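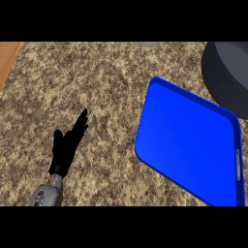 Who audits the auditors?
The auditors of the next town along, who are audited in turn by us, and so everyone is very polite.

It was our year to host. Skakbridge had done it the March before, with a harpist, and Brulside Town Hall was determined to be just as good for less money. We had 17 delegates from 14 audit offices, and a biscuit budget which I had signed off myself and now regretted.

The chairman of the Asdale office opened with a speech on openness. He asked that it should not be minuted. I put my pen down and he spoke very movingly for 21 minutes, as far as I can now prove.

Then came the handing over of the bell. Whoever holds the bell holds the presidency, and Skakbridge had brought it in a padded box, with an invoice. The invoice was for 881 pounds and said "bell, care of".

"What sort of care?" I asked.

"General," said the Skakbridge woman.

"Do you have receipts?"

The room went quiet. A man from one of the coastal offices stopped chewing. In all the years of the association, one auditor had never asked another for a receipt, and I could see them wondering what else I might ask for.

"It's a very old bell," she said.

I rang it. It made the sound of a spoon on a radiator.

We broke for lunch early. By the time we sat down again the invoice had gone from the table, the harpist had been mentioned twice, and somebody had proposed me for the working group on trust, which meets on a Tuesday, in Skakbridge, at one's own expense.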